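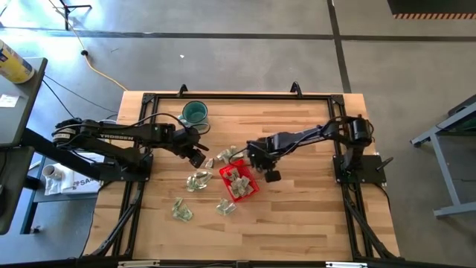

I save receipts and cash the way other people save rubber bands, and for most of last year both went into whatever container was nearest. In October I finally gave the money its own place. It's a small square basket, red plastic mesh, and it sits on the butcher-block table where I do most things that need a flat surface. The bills go in crumpled because that's how they come out of my pockets. On sorting day some of them are always out on the wood around the basket, and the green mug is farther back on the table where I can reach it.

The system is simple. Anything that comes out of a coat, a bag or a pair of jeans goes in the basket. I don't flatten it and I don't look at what it is. Before this I tried envelopes, one for groceries and one for everything else, and I quit after 2 weeks. Too many steps at the end of the day. I also tried a big glass jar, which filled up fine but was a pain to empty. You had to turn it over and shake it.

A basket is better for this than a box. You can see through the sides, so I know when it's getting full without having to think about it. It's also light enough to tip out with one hand.

Sorting takes me around 40 minutes if I don't stop for anything. I pull the bills out a clump at a time and unfold them. Corners first, then the long crease down the middle. Pressing them under a heavy book overnight helps with the worst ones. I used the Bagheri cookbook this time, which is big enough for two stacks side by side. Lenni Mustonen told me to iron them on low. I tried it once and it wasn't worth getting the iron out.

After that it's just piles. Groceries get 60 a week, and that goes in my wallet. Anything left over goes toward the Rakville trip. Hertta Pitkänen and I have been talking about that trip for a long time and we've priced it twice. The last number we came up with was 1,665 for both of us, including the train and three nights. We haven't booked it yet. She wants to go in spring and I'd like to wait until it's warmer.

The receipts still don't have a home. Right now they're in a shoebox in the hall closet along with some batteries and the manual for the old toaster. I might get a second basket for them in another color, if the store still has the small size.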